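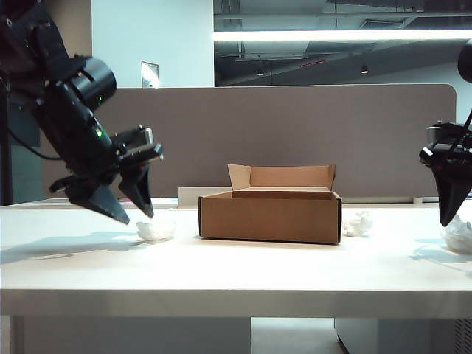 Two robot arms over a test table with an open cardboard box and crumpled tissue paper.

Brendwood software firm says its robots can now plan around trash. The numbers need a closer look.

June 25, 2021

Pruluteo, a Brendwood company that writes control software for pairs of robot arms, says its newest release can clear crumpled paper off a table and into a box without being told where anything is. The company calls the software Hovura and plans to sell it to packing and sorting shops starting in July.

The claim sounds small, and in robotics small claims are often the hard ones. A wad of tissue has no fixed shape. It has no corners for a program to look for, and white tissue on a white table gives a camera very little to work with. Most sorting software on the market gets by on hard-sided goods, where the program can match what it sees to a stored model.

Hovura does without stored models, according to Pruluteo. It picks a grasp point from the camera view, decides which of the 2 arms should go, and plans a path that keeps them from hitting each other over the box. If a grasp misses, it is supposed to look again and try a new spot.

The company's results cover 294 test runs. It reports that 116 of them ended with every piece in the box and no help from a person. That is a little under 40 percent, and the press release does not do the division for the reader. It talks about "full hands-free clears" and moves on to the price of a license.

Şükran Kahraman, who leads the planning team at Pruluteo, did not dispute the math. She said the early runs pulled the figure down and that the version going on sale is better than the one that started the trial. Asked for a success rate on the later runs alone, she said it would be published after launch.

"We count a run as failed if one piece is left on the table," Kahraman said. "That's a strict way to count, and we picked it on purpose."

Fair enough, but buyers will want to know how the failures happened. A gripper that closes on air costs a few seconds. Two arms that stop and wait for each other can hold up a line until someone walks over and resets them. The release lumps both kinds together. It also gives no average time per run, so there is no way to compare the system with a person doing the same job by hand.

The tests used one kind of paper and one size of box. Kahraman said plastic film and cloth are planned for later versions but would not give a date.

One outside user has signed on so far. Choi, a packaging supplier, will try Hovura on a single station for 40 days. It will keep its present staff on the station during the trial, and Pruluteo will send an engineer to sit with the system for the first part of it. Neither company would say who pays if the trial ends early.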